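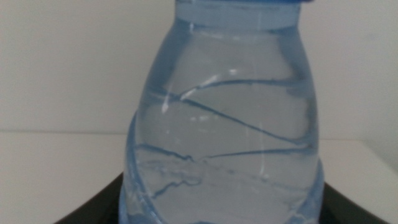
Je bois trop peu, tout le monde me le répète depuis des années, et cet été j'ai décidé de m'y mettre pour de bon. Alors me voilà avec ma bouteille d'eau en plastique sous le nez du matin au soir ! Bouchon bleu, plastique un peu bleuté, et des gros plis en travers du ventre, parce que je serre toujours trop fort quand je dévisse. Ma sœur Ans trouve ça moche. Moi j'aime bien, au moins je reconnais la mienne (chez nous, quand tout le monde est là, les bouteilles se baladent d'une pièce à l'autre et on finit par boire dans celle du voisin).

J'avais pourtant acheté une belle gourde en janvier, une Danditz, 32 euros quand même. Elle est restée deux mois sur mon bureau et puis le joint a pris une odeur de vieux torchon. J'ai tout essayé : vinaigre blanc, bicarbonate, une nuit entière au congélateur. Rien à faire, l'eau avait toujours un petit goût. Elle sert maintenant à arroser le basilic, qui ne s'est jamais plaint.

Du coup je suis revenue à la bouteille toute bête. Je la remplis au robinet le soir, à ras bord, et hop, sur le plan de travail pour le lendemain. Je la garde quelques jours et puis elle part au tri. Oui, je sais, pour la planète on a vu mieux, et je cherche encore une gourde en verre qui ne pèse pas une tonne dans le sac. Si vous en avez une qui passe au lave-vaisselle en entier, bouchon compris, dites-le-moi en commentaire !

Côté goût, je mets parfois une rondelle de concombre dans mon verre, ou deux feuilles de menthe quand les limaces m'en laissent. Le citron, j'ai arrêté, ça me donnait des aigreurs. La prochaine fois je vous raconte mes essais de thé glacé, j'en ai déjà raté 2 carafes.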